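3.2 Shared tables and the habit of staying

When we first sat down to plan this part of the study, we thought we already knew what people wanted from a shared workroom: good light, a door that closes, and a decent kettle somewhere down the hall.
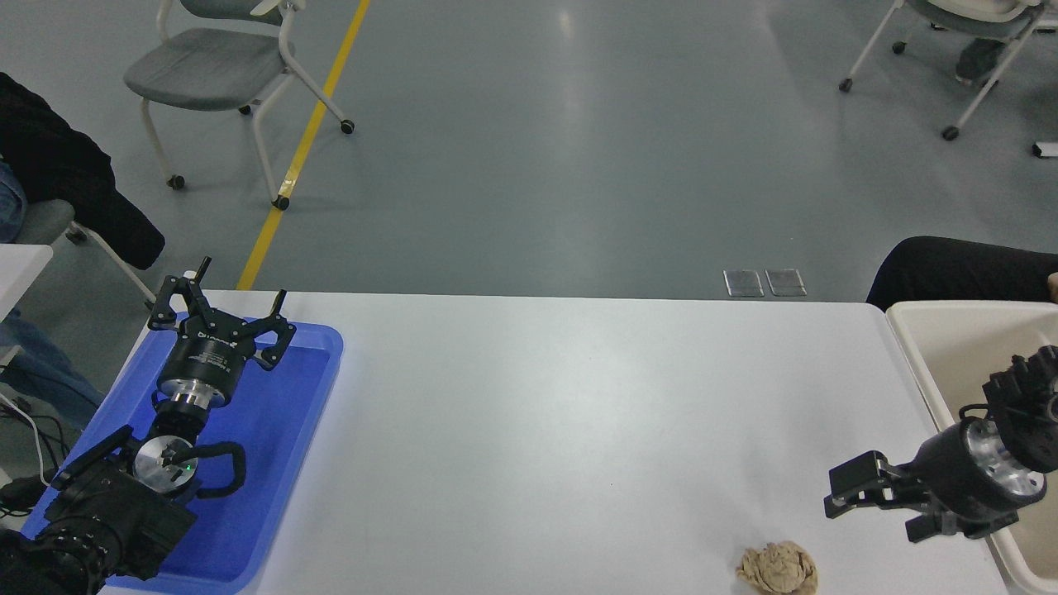
Figure 2. A white worktable with a blue plastic tray.

We were partly right about the light, and I will come back to the kettle. What we had badly underestimated was the table itself, and how much of a person's day gets arranged around its size, its height and who else is expected to be sitting at it. Over six weeks we talked with 24 regular users of the rooms at Altgate and Juvov, most of them more than once, and they were very generous with their time (several of the talks ran well past lunch, which we did not mind at all).

The first thing we heard, again and again, was that people prefer a table they can leave things on. At Juvov the rule was that every surface had to be cleared by evening, and users there told us they put off starting any job that would not fit into one sitting. At Altgate, where work could stay out for up to 4 days, the same kinds of jobs were begun early in the week and picked up again in odd half hours. Bianca Oprea, who carried out most of the Altgate interviews, noted that these users also spoke more warmly of their neighbors, perhaps from having to ask each other what could be moved.

The second point has to do with trays, bins and other small borders. Moldovan and Rusu describe something close to this in their earlier work on the Buzatu reading rooms, where a simple mat was enough to mark a place as taken. Our users did much the same with whatever was at hand, and they read each other's borders with great care. One woman told Lucian Dobre that she would sooner move a stranger's coat than a stranger's tray!

As for the kettle, it mattered a good deal at Juvov, where it stood two floors down, and hardly came up at Altgate. We take up the question of breaks and walking distance in Section 3.3.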